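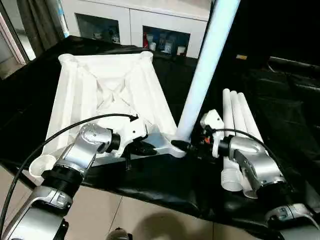 Plallsteadの心理測定センターの一般公開に行ってきました。2018年11月4日、日曜日。朝は霧雨で、駅からの坂道を登っているうちに眼鏡がすっかり曇ってしまいましたが、門をくぐったとたんにそんなことはどうでもよくなりました。だって入口に置いてある案内板の見出しが「質問紙はどう生まれるか」なんですよ。質問紙好きにはたまらない一文です。

私はふだん、若者向けの一時滞在施設で記録と評価の仕事をしています。入所のときと退所のときにアンケートに答えてもらって、数字を並べて、報告書にする。その繰り返しのなかで、自分が配っている用紙の中身をどこまでわかっているのか、ずっと引っかかっていました。大学で心理統計の授業は取ったものの、覚えているのは教室が寒かったことくらいです。

公開は午前の部と午後の部に分かれていて、途中で入れ替えはありません。両方いても追い出されないと受付で聞いたので、迷わず終日コースにしました。

## 午前：尺度づくりの展示

本館の一階がまるごと展示になっていました。順路の最初は、項目をつくる前の段階。面接で集めた言葉を短冊に切って、壁一面に貼ってあります。「朝、起きられると思う」「イライラしても部屋を出ていける」「わからないとき聞ける」。施設で毎日耳にする言葉そのままで、しばらく動けませんでした。

このセンターが開発しているCokisは、若者が自分の行動をどのくらいやれそうだと感じているかを聞く尺度で、項目は21あります。最初に集めた候補はその何倍もあったそうで、削られた項目が理由つきで残してあるのが最高でした！ 完成品だけ見せられるより、捨てたものを見るほうがずっと勉強になります。

いくつかメモしてきました。

- 「私は計画を立てて、それを守れる」→ ひとつの文で二つのことを聞いている。計画は立てられるけど守れない子は答えようがない。
- 「私は人に信頼されている」→ 自分に何ができるかの話から、人にどう見られているかの話にずれている。
- 「難しいことにも取り組むつもりだ」→ 「つもり」は意図。できると思うかどうかとは別。
- 「嫌なことを嫌と言わないことはない」→ 二重否定。声に出して読んだら自分でも混乱しました。

三番目は耳が痛かったです。うちの施設の用紙にも「〜するつもりですか」が混ざっています。帰りの電車で数えようとして、怖くなってやめました。

展示で繰り返し強調されていたのが、どの場面の、どのくらい難しい行動について聞いているのかを書くこと。「友だちと話せる」だけだとほとんどの子が高い点をつけてしまって差が出ません。「けんかした翌日に、自分から友だちに話しかけられる」まで書くと、急に答えがばらけます。並べて置いてある二枚の分布図を見比べると、片方は右端に山がくっついていて、もう片方はなだらか。数式なしで天井効果がわかる展示って、すごくないですか。

それから回答の段階の話。「はい・いいえ」で聞く用紙、五段階の用紙、もっと細かく目盛りを刻んだ用紙が机に並んでいて、来場者が鉛筆で実際に書き込めます。私は五段階だと「どちらかといえば」ばかり選ぶ癖があると判明しました。細かい目盛りにすると、昨日よりちょっとましな気分のときに、ちゃんとちょっと右に印をつけるんですよね。ただ、隣で書いていた中学生くらいの子は「多すぎて選べない」と途中で放り出していました。細かければいいわけでもないらしい。係の方に聞いたら、練習用の質問をひとつ先に入れると違ってくるとのこと。Cokisでは、重さの違う荷物を持ち上げられるかどうかという練習項目が冒頭についています。よくある手だそうですが、現場では省かれがちで、うちも省いています（すみません）。

### 読み上げ体験

展示室の奥では、検査者になったつもりで項目を読み上げる体験もできました。同じ文を、励ますように読むのと平らに読むのとで、聞いている側の印象がまるで変わります。録音を聞き返すと、自分の声が完全に「はいと言ってほしい人」の声でした。職業病です。退所の日、荷物をまとめた子に向かって、あの声で「自分の気持ちを抑えられると思いますか」と聞いていたわけです。そりゃ点数も上がりますよ。

## 昼休み

中庭をはさんだ別棟の食堂が開放されていて、豆のスープとパンをいただきました。スープは塩がきつめ、パンはおかわり自由。窓際の席は午前の終わりごろに行かないと埋まります。

相席になった方が学校の相談室で働いているそうで、自己効力感と自尊感情を同じものとして研修で教わった、という話で盛り上がりました。私も同じように教わりました。自分を好きかどうかと、明日の朝バスに乗れると思うかどうかは別の話で、自分のことは大嫌いだけどバスには乗れる、という子は普通にいます。スープが冷めるまでしゃべってしまいました。

## 午後：Krawczykホールの講義とDriltix

午後はKrawczykホールで講義が2時間。階段教室のような造りで、椅子が硬いので座布団代わりのものを持っていくとよいです。

前半は、標準化のデータの集め方について。Cokisの基準値は3350件の回答をもとにしていて、学校で集めたものと支援施設で集めたものを分けて示してあります。ここが本当にありがたい！ 家を離れて暮らしている子の点数を、家から学校に通っている子の平均と比べて「低いですね」と言っても何も言ったことになりません。比べる相手を選べるだけで、報告書の書き方がまるで変わるはずです。

講義で紹介された妥当性の説明もわかりやすかったです。走り書きのノートから起こします。

> 点数が高い子は、実際にその行動を試してみるか。うまくいかなかったあと、もう一度やるか。予想される違いが出ないなら、用紙を疑う。子どもを疑うのはそのあと。

大きく丸で囲んであるので、相当響いたんだと思います。

質疑では、退所時の点数が入所時より下がった場合をどう考えるか、という質問が出ました。私が聞こうと思っていたことを先に聞かれて、思わず身を乗り出しました。答えは、下がったからといって支援が失敗だったとは決められない、という慎重なもの。入所したてのころは自分の難しさをまだよく見ていなくて、何でもできると答えることがある。滞在中に現実の場面にぶつかって、見積もりが現実に近づくと点は下がる。もちろん本当に自信を失っている場合もあるので、項目ごとに見て、本人と話すしかない。すっきりした答えではありませんが、現場の実感にいちばん近かったです。

もうひとつ、感じている難しさと、やれると思う気持ちをどう区別するかという質問も出ました。「難しい」と「できない」は同じことの裏表なのか、それとも別々に聞くべきなのか。研究者のあいだでも意見が分かれるそうで、壇上で少し議論になっていました。難しいけどやれる、簡単だけど自分にはやれそうにない、どちらの子の顔も浮かぶので、私は別々に聞く派です。

後半は集計ソフトDriltixの実演でした。紙の回答を取り込んで、項目ごとの変化を一人ずつの折れ線で出してくれます。合計点を最初に表示しない設計になっているのが気に入りました。合計を見たければ一回余計に押さないといけません。小さなことですが、合計点だけ見て会議を終わらせた覚えのある身には効きます。

不満もあります。欠損の扱いが画面からはよくわかりませんでした。答えなかった項目が空白のまま残るのか、どこかで平均に置き換わるのか、実演では触れられず、終わったあとの列が長くて聞きそびれました。うちでは「答えたくない」も大事な回答なので、そこが消えてしまうと困ります。センターの問い合わせ窓口に書いて送るつもりです。あと、文字がとにかく小さい。後ろの席からは折れ線の色しか見えませんでした。 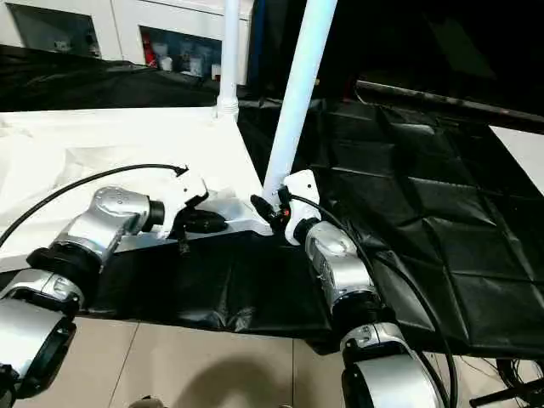
## 小さなワークショップ：自分の用紙を持ち込む

講義のあと、希望者は自分の使っている質問紙を持ち込んで相談できました。事前の申し込みはいらず、紙を一枚持っていけば大丈夫。私は退所時アンケートを鞄に入れてきた自分を褒めたいです。

グループに分かれて、まず隣の人の用紙に回答者として答えてみます。これが効きました。私の用紙に答えてくれた方の鉛筆が、途中でぴたっと止まるんです。止まった場所は「ここでの生活を通じて成長できましたか」。

指摘されたのは2点。

1. 何をもって成長とするかが、答える人に丸投げになっている。
2. 支援した職員が目の前で回収する用紙に「できませんでした」とは書きにくい。

ぐうの音も出ません。グループのみんなで書き直して、「困ったとき、次の住まいで誰かに相談できると、どのくらい思いますか」という文になりました。まだ長いし、「誰か」が曖昧だという意見も残っていますが、前のよりずっといいです。回収のほうは、封筒に入れて自分で閉じてもらう方法を教わりました。封筒代くらいなら明日からでもなんとかなりそうです。

お返しに読ませてもらった学童クラブの用紙は、絵の顔を選ぶ形式でした。笑顔の並びがかわいくて、私はつい全部いちばん左の笑顔に丸をつけてしまいました。回答者としてはだめな部類ですが、作った方は「それ、子どももやるんです」と喜んでくれました。並び順をページごとに変えるか、顔をやめて階段の絵にするかで、最後まで話がまとまらないまま時間切れ。

## 行く人のための覚え書き

- 入場は無料。展示だけなら予約もいりません。
- 資料は紙で配られます。けっこう重いので、大きめの鞄で。
- 削られた項目の展示は写しを取らせてもらえないので、書き写す時間を見ておくこと。私は手が痛くなりました。
- 読み上げ体験は昼過ぎから混みます。午前のうちがおすすめ。
- Cokisの用紙を実際に使うには、センターへの申請と講習の受講が必要です。当日その場で受け取れるのは見本だけでした。
- 坂道は雨だと滑ります。

次の公開講座は1月だそうで、テーマは面接と質問紙の組み合わせ方。案内をもらった瞬間に手帳に書きました。今度は同僚も誘って、できれば入所時のほうの用紙も持っていきたいです。「つもりですか」を直してから持っていくか、直さずに見てもらうかは、まだ決めかねています。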